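A Visit to the Rendale Retriever Open Day

The drive out to Rendale takes longer than the map says. The last four miles are gravel, and there had been rain most of the week, so the parking field was soft by the time we got there at 8:30 in the morning. People were being waved in along the high side by the fence. If you go next year, bring boots even if the forecast is dry.

The open day is held each October at the Hamel training grounds, just outside Rendale. It is put on by the kennel that owns the land, and it is meant for people who are thinking about a started dog, or who already have a young dog and want to see how the work is done. Entry was $30 a car, which covered everyone in it and a cup of coffee each. Lunch was extra.

The grounds

Hamel covers 95 acres. A good part of that is mowed hayfield, with a strip of standing corn left along the north side and three ponds dug at different depths. The smallest pond is for puppies and has a gravel ramp, so a dog can walk in and find its feet before it has to swim. The biggest one has two points of land reaching into it and an island with some brush. That is where the advanced dogs run their water marks and blinds.

The kennel building sits up by the road. It has 40 runs, indoor and outdoor, with a drain down the middle of the floor. It smelled clean. Most runs had a Lab in them, mostly black, with a handful of yellows and a few chocolates. There were also two Chesapeakes and one golden. Each run had a card with the dog's name, age, feeding instructions and what it was working on that month. I liked reading those. One said only "steadiness, steadiness, steadiness."

Morning: puppies and obedience

The first session started at nine on the flat ground behind the kennel. The trainers brought out puppies between four and six months old and ran short drills: sit, heel, here, and holding a bumper without chewing it. No puppy was out for longer than ten minutes. They put one up before it got bored and brought out the next.

The main point they made was about gunfire. They start with a cap pistol a long way off while the pup is running after something it wants, and they move closer over several weeks. They see a lot of dogs brought in at a year old that were taken straight to a dove field and scared. Those dogs can often be helped, but it takes months and costs a lot more than doing it right the first time.

There was time for questions. Several people asked when to start a pup on birds. The answer was that a clipped pigeon is fine early on if the pup is bold, and that a shy pup can wait.

Late morning: marks and blinds on land

After a break we walked out to the hayfield. The older dogs ran single and double marks with wingers set up behind small rises. For anyone new to this, a mark is a bird the dog sees fall, and a blind is a bird it doesn't see, so the handler has to send it on a line and steer it with a whistle and hand signals.

The best run of the day was by a small black female who had a double with the memory bird down in the corn. She picked up the go bird, came back, turned around to face the corn without being told and went straight to it. The next dog, a big yellow male, ran through the same corn for several minutes and came out on the wrong side. The trainer left him alone to hunt until he was clearly lost, then handled him back to the area. I found that more useful to watch than the clean run, as my own dog is a lot closer to the yellow one.

The wind shifted while we were out there, and they stopped to explain what it did to each mark. Dogs that had been winding the short bird early now had to run past it.

Lunch and the vendor row

Lunch was pulled pork or a hot dog, served from the equipment shed. The line was long at noon and gone by 12:45.

There were a dozen or so vendors under canopies along the lane. Grostari had dog boxes and truck bed drawers on display, including a double box with a fan mounted in the door. It was well made and heavier than I would want to lift alone. Truvetti was there with neoprene vests in sizes that went down to small females, and they were fitting dogs on the spot. They had me check the chest strap with two fingers under it, and my dog's current vest turned out to be a size too big, so I bought one. There was also a used gear table with bumpers, check cords, whistles and a layout blind that somebody got for a very good price.

Afternoon: water

The water work started at 1:30 on the big pond. It was 2 hours long and could have been longer. Dogs were sent past the first point to a bird on the second one, and the common mistake was getting out on the first point and hunting there. The trainers stopped dogs on the whistle and cast them back into the water. A few took the cast the first time. A few did not.

They finished with a steadiness demonstration from a dog platform in the shallows, with decoys out, calling and shots. Four dogs sat through the whole thing while a fifth worked.

Getting there and what to bring

Parking opens at eight. Your own dog is welcome on a lead but has to stay out of the kennel building and off the ponds. Bring a chair, water for the dog and a rain jacket. There is little shade on the hayfield side. Cell service is poor past the gravel, so print the directions. A started dog list is kept at the kennel office - ask for it early in the day, as the printed copies were gone by lunch.

Photos
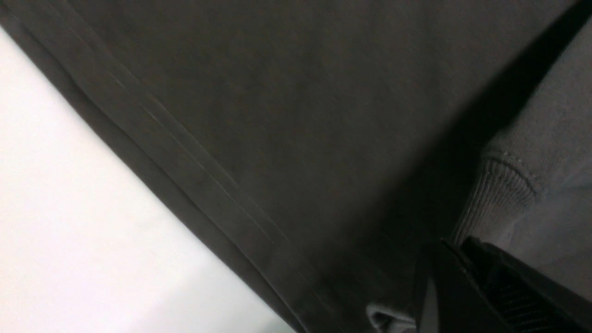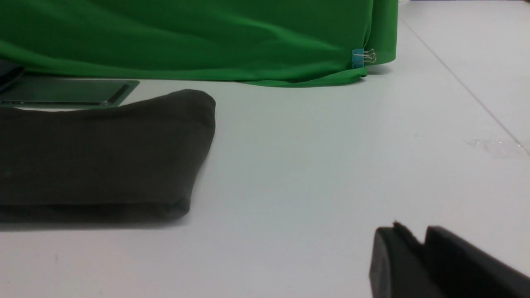
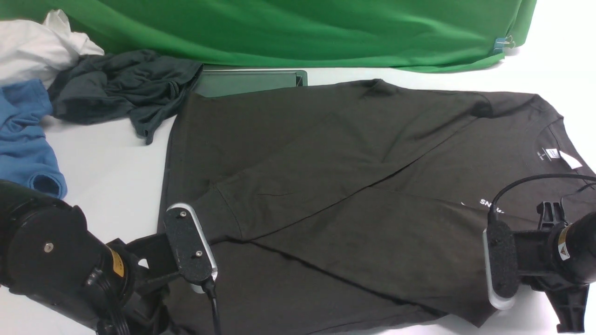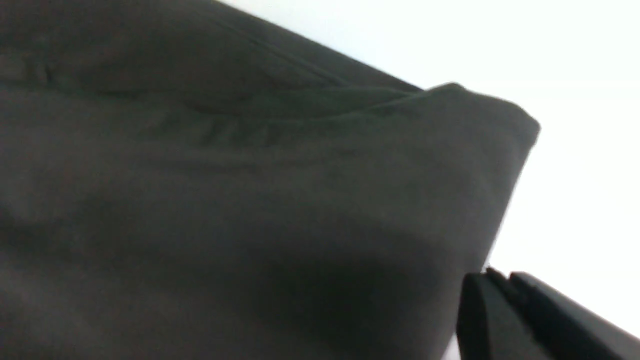

Dark gray garment fabric (first, third and fourth photos); green cloth with clip (second and third).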